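Print this post | E-mail this to a friend

Is rice pudding a breakfast or a dessert?

In my family rice pudding was eaten in the morning, cold, from the pot, standing near the window. When I moved here I learned that people order it after dinner and pay for it. I am still a little surprised each time.

I made it 11 times since December, because I wanted to find the one from my childhood. The recipe of my grandmother has no numbers. It says "rice, milk, enough sugar," and I can tell you that enough sugar is a very wide idea. The first pots were too stiff. One I could turn over and it stayed in the pot. I was cooking with a short rice from Brallora, which drinks the milk very fast, and I did not know that you must stop when it still looks like soup. 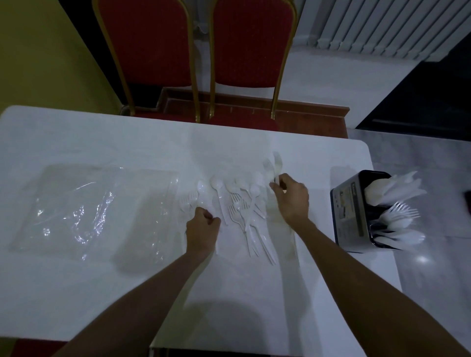
Salt was my second lesson. I used to add none, and the pudding tasted flat, like warm paper. Now I put a good pinch at the beginning, together with the lemon peel, and I take the peel out before the sugar goes in. I also changed how I taste. A big metal spoon keeps the heat and I burned my tongue more than once, so for tasting I use white plastic cutlery like the pieces spread on that table, though a fork is of course no help with pudding. For the real eating I want a proper spoon, a small one, so the bowl lasts longer.

The milk must be whole. I tried once with the low-fat one from Stekico and the result was gray and sad. I gave it some cinnamon and ate it anyway, because I don't throw food away. With whole milk and 2 spoons of cream at the end it becomes shiny, and after a night in the refrigerator it has this thin skin on the top. My husband removes the skin. I eat his also.

Last month I brought a large bowl to a dinner and put it between a chocolate cake and a lemon pie, to see what would happen. The cake was finished first, I admit it. But the bowl came home empty, and two people asked me if it is better warm.
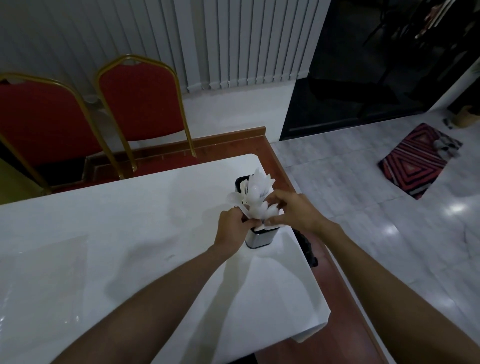

Bunnag wrote to me under the last post that it is only a dessert if there is something on top, and that without jam or fruit it is porridge with good manners. I thought about this for several days. I tried it with sour cherries, and it did feel more like an evening thing, I must say. But then I had the rest of it at seven in the morning with the same cherries, and it felt like breakfast again.

Next I will try it baked in the oven, with an egg. If you have a recipe with real numbers in it, please send it to me.

Print this post | E-mail this to a friend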